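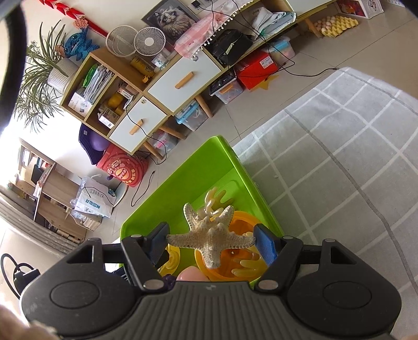

Starfish and coral with the green bin.

Jillar Instructor Course, Handout: Ankles and Feet for Trail Runners

Hi all! These are my notes from the afternoon session, cleaned up a bit so you don't have to decode your own handwriting later. I've put the exercises in the order we did them. If you missed the practice part, read the section on calf raises first and then come back up here.

A lot of the people who walk into Nudivano in spring are getting ready for the Drikberg trail race, which climbs 3,149 feet and then (this is the bit they forget) comes all the way back down. They arrive asking for stronger quads. Fine, give them quads. But watch them take their shoes off and stand on one leg, and you'll usually see toes clawing at the floor and the ankle wobbling like crazy. That's where I'd start.

What the ankle has to do

On a trail the foot lands at a slightly different angle every step. The ankle has to bend enough for the knee to travel forward going uphill, and it has to stay steady when the ground tips sideways. So we have two jobs, range and control, and I like to look at range first. If a client can't get the knee past the toes with the heel down, all the balance work in the world is going to feel like a fight.

The knee-to-wall check: client in a half kneel facing the wall, front foot flat, knee driving forward over the second toe. Move the foot back until the heel is only just staying down. Do both sides and write both down. I care much more about the difference between left and right than about the number itself. Ask where they feel it, too. A stretch in the calf is what we're hoping for. A pinch at the front of the ankle means you stop pushing, and if it keeps showing up, they should see a physical therapist before you load it.

Foot work on the mat

Start seated. Toes spread, big toe down while the others lift, then swap. Everyone laughs at this one and almost everyone cramps. Give them a rest and try again, and let them use their fingers to help on the first few. Then the short foot: draw the ball of the foot gently toward the heel without curling the toes. My cue is "make a little tent." If that doesn't land, I ask them to make the foot heavy at the heel and the base of the big toe and little toe, and the arch often sorts itself out. 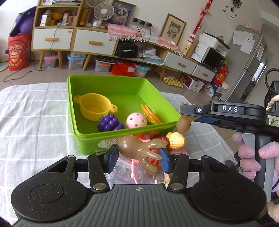

One of last season's trainees told me she'd stopped using the tent cue altogether, and that her clients did far better when she had them stand up and press the big toe into the floor. I think that's a great option, especially for runners who get bored sitting down! Try both and keep whichever one gets you a calm foot.

Calf raises, the slow kind

Both feet first, fingertips on the wall. Up for a count of two, pause, down for a count of four. The lowering is the part that looks most like downhill running, so please don't let people drop through it. Look from behind: the heels should rise straight up, with the weight over the first and second toes. If the ankles roll outward at the top, bring the height down until they don't.

Next comes the single-leg version, and after that the same thing off the edge of a 2-inch block so the heel can travel lower. I'd stay on the flat for the first couple of weeks with anyone who has a grumpy Achilles. Do a set with straight knees and a set with soft knees, so the deeper calf muscle gets a turn as well.

On the reformer, use the footbar for the same pattern with a lighter load. It's a lovely place to teach the slow lowering, and you get a really clear view of what each foot is up to.

Putting it in a session

My whole block runs 23 minutes, including the knee-to-wall check. Mat work, raises, then single-leg balance with a reach (front, side, back), and a few small hops at the end if everything looks tidy. I send runners home with the toe work and the raises only. After that they jog an easy 400 meters on grass and notice how the feet feel. Some notice nothing at all, and that's fine too. 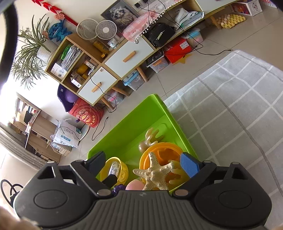 Should clients do the balance work barefoot or in their trail shoes?

Barefoot while they're learning, then in the shoes they'll race in once they can hold it steady. Anyone who wears custom inserts can keep them in from the start.

For next time, please test three people with the knee-to-wall check and bring your left and right measurements. The reading is the Xie chapter on load and tendons. Skip the tables and spend your time on the part about rest days.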